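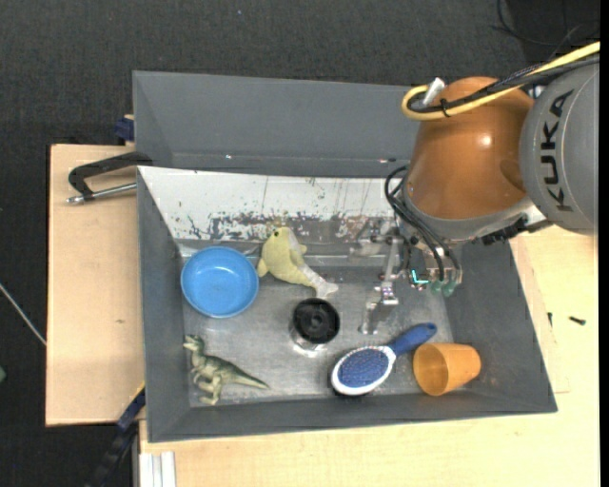 I've had the Warnow grasp planner on our KUKA for 24 days now and I'm rather taken with it! Setup took Dzifa and me one Friday afternoon (the manual is dreadful, mind you). Soft things like the yellow dolphin get sensible grasps straight away, and so does the blue bowl, but shiny patches on the metal floor still throw up daft candidates unless you turn the depth filter up to 9. The replay viewer is lovely. I'd give it four stars, and I'd buy the licence again.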